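Mar 9, 2023

Pantry day, again. Heike reckons I own 11 kinds of salt and no plan, and she's half right — I've had a plan since December, just no follow-through. The chicken essence is going in the divided tray, if I can decide which end is the front. 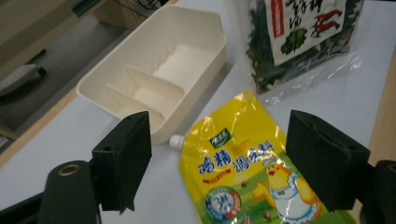
Zineb swears by a pinch of it in congee. I've put it in everything but the tea, so I may be past advice. Spice jars tomorrow, or whenever I next feel guilty.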